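Stevine Tabletop Blocks and Tape Kit
Frequently Asked Questions

Last updated Tue 16 July

These are the questions we get most often at the Ellham loan counter about the blocks and tape kit. If yours isn't answered, ask at the counter or leave a note in the return box with your phone number.

THE KIT

What comes in the kit?

A full kit has 87 pieces. That count covers the cubes, the flat shapes, the activity cards, two rolls of black cloth tape, the roller for pressing tape down, and the carry bag with its divider. The packing list is inside the lid pocket of the bag. Please check it when you pick up the kit and again before you bring it back.

What are the activities?

Most of them work the same way. You tape a shape onto a table and then place, slide, or stack cubes in relation to it. The easiest cards ask you to put a cube inside an outline. Harder ones ask for a cube on a corner, a cube touching one strip only, or a cube moved from one outline to another by a set route. You can make up your own, and most groups do after the first session.

What age is it for?

The cubes are fine for anyone who has stopped putting things in their mouth. The cards start at preschool level. We also lend the kit to adults who are working on hand control, and to teachers who want something for early geometry. The cards marked with a star in the corner are the ones most adults start with.

Can I borrow only the cubes, or only the tape?

You can borrow the cubes without the tape. We don't lend tape by itself, but you can buy a roll at the counter.

SETTING UP THE TABLE

What kind of table works best?

A flat, hard table with a smooth finish. Sealed wood is very good. Laminate and metal are fine too. Glass works but the glare bothers some people. Tape does not stay down on a tablecloth, and textured plastic folding tables are hit or miss.

If you have a choice, use a table in one plain color or a light wood. Black tape shows up well on both. On dark wood, ask us for the white tape when you book.

Will the tape damage my table?

On a sealed surface in good condition, we have not had a problem when the tape came up the same day. Do not use it on waxed wood, fresh varnish, veneer that is already lifting, or anything antique. Test a short piece underneath the table first if you aren't sure. Leave the test piece for as long as your session will last, then pull it up slowly and look at the spot under a good light.

Do I need scissors?

No. Cloth tape tears by hand. Hold it between both thumbs and forefingers, close together, and tear across the weave in one motion. Torn ends come out a little ragged and that makes no difference to the activity. If you want clean ends, cut them.

How do I tape a straight outline?

Put down the longest side first. Stick one end, pull the roll out to the full length with a light tension, lower the strip, and press it from the middle toward the ends. Then add the other sides, laying each new strip against or slightly over the end of the last one. Leave one side open if the card calls for sliding a cube in from the edge.
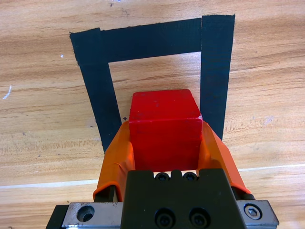
The corners are where most of the fuss comes from. A small overlap is better than a gap, and it doesn't matter which strip ends up on top. If a side leans in a bit, leave it unless the card has you measuring. Pulling tape up and sticking it down again weakens the adhesive, and a strip that has been moved twice will usually start to lift partway through the session.

How big should the outline be?

Big enough for the cube with room to spare on every side. For beginners, three cubes across is comfortable. Make it smaller as people improve. The cards give a suggested size, measured to the inside edge of the tape.

Does the shape have to be closed?

No. Several cards use a three-sided outline, which looks like a U or an upside-down U depending on where you are sitting. The open side should face the person placing the cube unless the card says otherwise. Closed rectangles are on the later cards, along with the L and the double box.

How many outlines can I fit on one table?

It depends on the table. Leave at least a forearm's length between them if two people are working side by side. Groups that crowd the table spend a lot of time reaching over each other.

Can I use a different kind of tape?

Painter's tape is gentler on the surface and comes off easily. It's also thinner, so a cube slides over it without any bump. Some of the cards ask people to stop when they feel the tape edge, and those don't work as well with painter's tape. Please don't use packing tape or duct tape with the kit. Both leave residue that ends up on the cubes.

USING THE CUBES

Does color matter?

For some cards, yes. The sorting cards name a color for each outline. For the placing cards it doesn't matter, but pick a color that stands out from the table. Red is the easiest to see on light wood. Yellow tends to get lost on it.

Some of the cubes have scuffs and pale marks. Is that a fault?

No. The kits have been going in and out for a long time and the corners and faces get worn. A worn cube works the same as a new one. Set a cube aside and tell us if it has a crack, a sharp edge, or a face that no longer sits flat.

What is the right way to pick up a cube?

From two opposite sides, about halfway up or a little higher, with even pressure. Pinching only the top edge makes the cube tip as it lifts. Gripping too low means your fingers hit the table when you set it down. Squeeze only as hard as you need to. People who have trouble placing a cube accurately are very often squeezing too hard and dropping it the last bit of the way.

How do we decide if a cube is inside the outline?

Our house rule is that the whole bottom face has to be on bare table, with no part resting on tape. Look straight down from over the cube. From the side or from behind, the height of the cube hides part of the line and people will argue about it. If your group wants an easier rule, count it when more than half of the cube is inside. Settle it before you start.

Can the cubes be stacked?

Yes, up to four high on the cards that ask for it. Higher stacks are fine on carpet. On a hard table the falling cubes can chip each other.

CLEANING UP

How do I get the tape up?

Lift one corner with a fingernail and peel it back low and slow, keeping the loose end close to the table. Where strips overlap, start with the one on top. Used tape goes in the trash. Don't press it back onto the roll.

What if it leaves something sticky behind?

Roll it up with your fingertip or with a ball of used tape, sticky side out. If that doesn't do it, use a cloth with warm water and a drop of dish soap, then dry the table. Don't scrape with a knife. On wood, wipe along the grain.

How should I clean the cubes?

Wipe them with a damp cloth and let them air dry before they go in the bag. Don't soak them and don't put them in a dishwasher. Tape residue on a cube comes off the same way it comes off a table.

Does everything have a place in the bag?

Cubes go on the large side of the divider and flat shapes on the small side. Cards go in the lid pocket behind the packing list. Put the tape in last so the rolls lie flat on top. Rolls stored on their edge get out of round and are annoying to use.

BORROWING AND RETURNS

How long can I keep it?

Two weeks. You can renew once by phone if no one else has booked it. April is our busiest month, and we don't renew during April.

What if I lose a piece?

Tell us when you return the kit. We don't charge for one or two missing cubes. We charge the replacement cost for a lost bag or a full set of cards.

Do I pay for the tape I use?

No. Use what you need. If you finish both rolls, leave the empty cores in the bag so we know to restock it.

Where do I pick up and return?

At the Ellham counter, 1000 Murnent Road, side entrance. The return box by the door is large enough for the bag. Please zip it closed first.

Who do I ask about something else?

Marietjie Msimang handles bookings and renewals. Vivek Vishwakarma looks after the kits themselves, including repairs, missing pieces, and suggestions for new cards. Bookings for the Semwal branch are taken at the Ellham counter as well.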